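Plodlow households to bring glass and jars to new collection points from September

Residents of Plodlow will no longer have glass collected at the door, the district office said on Thursday. From September, bottles and jars must be taken to one of the collection points in the town, and the green boxes which are used today will be taken back.

The change concerns 798 households in Plodlow and in the lower part of Grasumstead, as far as the railway bridge. The upper part of Grasumstead belongs to a different contract and nothing will change there until next year.

According to the district office, the door collection of glass became too expensive after the last contractor left. Two companies made an offer for the new contract, and the cheaper one asked for 38 percent more than what the district pays now. The council discussed both offers in June and decided to accept neither of them.

"We have looked at this for a long time and we did not take the decision with an easy heart," said Genowefa Tokarz, who is responsible for waste and street cleaning at the district office. "People are used to the green box. I am used to it also, I have one in front of my own house. But the money for it must come from somewhere, and the other possibility was to raise the yearly fee for everybody."

The yearly waste fee will stay the same. Several residents who came to the open meeting asked why it does not go down, if the service becomes smaller. Mrs. Tokarz answered that the cost of paper and food waste has risen in the same time, and that the saving from glass will be used to cover this.

The collection points will stand at the market square, behind the swimming hall, at the Kokgate parking lot and at the corner by the old dairy in Sheehan. Each of them will have separate containers for clear, green and brown glass. The one at Kokgate is the largest and will be the only one with a place where a car can stop without blocking the road.

The containers may be used from 7 in the morning until 8 in the evening, and not on Sundays or on public holidays. This rule was added after a letter from people who live near the market square, who were afraid of the noise. The letter was signed by 90 persons. They had asked for the containers to be put under the ground, as was done in some bigger towns, but the district office said that there are water pipes below the square and the work would cost too much.

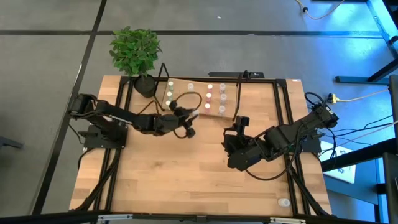

Window glass, mirrors, light bulbs and drinking glasses do not belong in the containers, because they melt at a different temperature than bottles and can spoil a whole load. They can be brought to the recycling yard on the Sheehan road, where they are accepted without payment in small amounts. Lids should be taken off the jars before they are thrown in. It is not necessary to wash the jars, but they should be empty.

For older residents and for people who cannot walk far, the district office wants to offer a pickup by request. It will take place once a month, and those who need it can call the office or fill in a form at the library. Until now it was not decided if a doctor's note will be needed. Mrs. Tokarz said she would prefer to do it without, at least in the first year, and see how many people ask.

This part of the plan received the most questions at the meeting. One man from Station Street said that his mother is 87 and does not use a lot of glass, but she would be ashamed to call an office for five jars. A woman from the same street proposed that neighbors could put their glass together on one address, and the district office promised to check if the rules allow it. The answer should be given before the end of the summer.

There was also a discussion about restaurants and bars. They pay for their own collection today and they are not permitted to use the public containers. Some people at the meeting did not believe that this will be respected, especially at Kokgate, where three restaurants are within a short walk. The district office said that it will look at the containers there more often in the first weeks. A business that leaves its glass at a public point can be fined.

The owner of a small café at the market square told this newspaper that she is not against the change, but she would like to know who will sweep the ground. "When the bottle does not go in at the first try, it breaks, and then it lies there," she said. "In the morning I have children passing here to school and also many dogs." The cleaning of the points is planned 2 times a week, on the same days when the square is swept.

The green boxes will be picked up together with the last door collection. Households should put the box out empty or with the last glass inside, before 6 in the morning. Who wants to keep the box may do so and does not have to tell anybody. In the past some families have used them for firewood or for garden tools, and the district office has no plan to ask for these back.

A letter with a map and the opening hours will be sent to every address. The map can already be seen on the notice board in the entrance of the town hall, but the point in Sheehan is drawn there on the wrong side of the road. A corrected version is being printed.

In Grasumstead the change has brought some confusion, as the border between the two contracts goes through the middle of Mill Lane. The houses on the left side, when one comes from the bridge, will lose the door collection, and those on the right side will keep it. The district office said it knows about the problem and it has asked the other contractor if the whole lane can be served together. There is no answer yet.

Paper, food waste and general waste will be collected at the door on the same days as before. Questions can be asked at the service desk in the town hall, on the ground floor, on working days until noon.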